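Ticket 173: Sideloaded app rejected after license scan (Gostel build)
Status: Open, waiting on vendor
Opened by: Svyatoslav Symonenko

Hi all, I'm keeping my notes right in the ticket this time so I don't have to dig through chat later. The short version: our Android build of Gostel gets kicked back by the Alik store checker every time I upload it. The message says "possible unlicensed code, see report," and the report link goes to a blank page. Super helpful!

First thing I tried was the obvious one, uploading the same file again. Same message. Then I bumped the version number to 38 and tried that, and got the same message a bit faster.

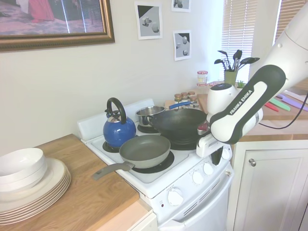 Franka Emika arm by the stove, wok and frying pan on the burners.

So I wrote to Alik support and got a reply the same afternoon (December is slow for them too, I guess). They said the scanner compares our code with a list of libraries that patent and copyright holders have flagged, and anything that scores 100 gets blocked with no human looking at it. We scored 100. I asked which library it was and they said it's in the report. The blank one.

I went through our dependencies by hand, which took most of an evening and a lot of tea. There are three I'd call suspicious, and the one I like least is an old date parser called Zedine.

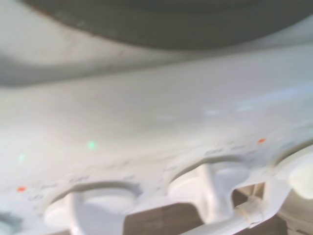
It came in with the calendar screen way back when, and the license file in our copy is just an empty text file. The current release on their site has a proper license, so I think somebody pulled an early copy before the authors sorted that out.

Swapped the old Zedine for the new one and rebuilt. Two date tests broke (both leap year stuff, easy fix), then everything passed on my machine. Uploaded again and the score dropped to 3, but the upload is still marked "held."
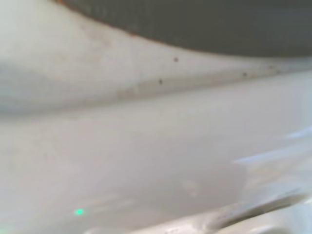
Close view, white surface and dark curved edge.

Asked Alik about the hold. They say a blocked app stays held until the other side's lawyers, a firm named Suominen, withdraw the notice. I didn't even know there was a notice! It was mailed to our old office address.
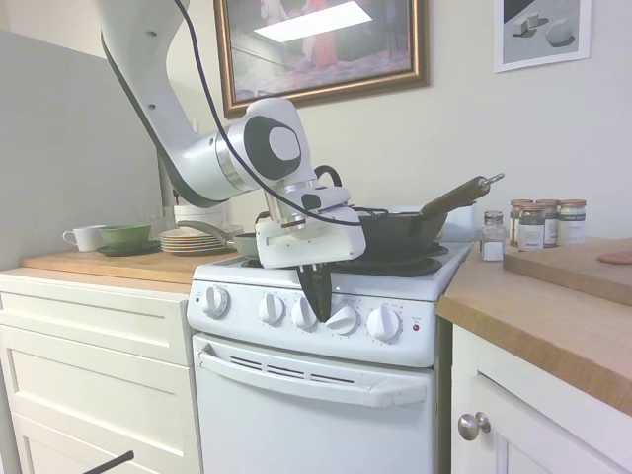

Next steps
1. Get the notice forwarded and attach it here.
2. Send Suominen the new dependency list and the date we removed the old parser.
3. Ask Alik to fix the report link, or at least paste the report into an email.
4. Leave the current version up for existing users, no new uploads until I hear back.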